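Tips > Around the House > Tables and Desks

Keeping a White Table White

15 September 2023
By the Purnik house tips desk

A white table is a fine thing to own for the first four days. After that it starts keeping records. Coffee rings, newsprint, the blue from a pair of new jeans, a faint orange crescent from a bowl of soup you don't remember eating. I have lived with one long enough to have opinions.

Daily wipe. Warm water, one drop of dish soap, a soft cloth, then a second cloth to dry. Most people skip the second cloth and then complain about streaks. Old T-shirts work well. Paper towels leave fuzz, and the fuzz shows on everything except the paper towel.

Ballpoint. Rubbing alcohol on a cotton ball, dabbed. Try it on the underside first. If the finish comes off on the cotton, stop there and learn to like the ink.

Tea and coffee. Baking soda mixed with water to the thickness of toothpaste. Leave it 4 minutes, wipe, rinse. Speaking of toothpaste, every relative I have recommends it, and it did take the stain off mine, along with the shine. There is a dull patch the size of a saucer that I now cover with a saucer.

Melamine sponges. Very fine sandpaper with good publicity. Use them on the legs, where a scuff matters more than the gloss does, and go easy on the top.

Legs. They get dirty about a hand's width up from the floor, from shoes and the vacuum cleaner. Do them when you mop, while you're down there anyway and already in a bad mood.

Keeping it clear. A bare table attracts mail. You can fight this with trays and baskets, but a tray only gives the mail an address. What has worked better for me is one decent object set toward the back, and a house rule that it gets no neighbors. A vase is good for this. Fake flowers are better than real ones on white, whatever your aunt thinks, as lilies drop pollen and pollen stains. 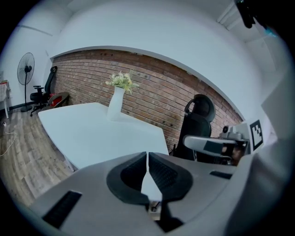

Fake flowers do need dusting, though. A hair dryer on the cool setting clears most of it, outdoors if you can manage, and a dry paintbrush gets in between the leaves. Lift the vase once a week and wipe under it, or you'll find a gray ring in October and blame the vase.

If there's brick nearby, brush it down before you clean the table. Old brick sheds grit, and grit under a damp cloth scratches. I did these in the wrong order for years.

Recent tips
Getting candle wax out of a tablecloth
Chair wheels and the hair that lives in them
Felt pads: why they fall off
Hanging things on brick without regret
What to do with one leftover drawer knob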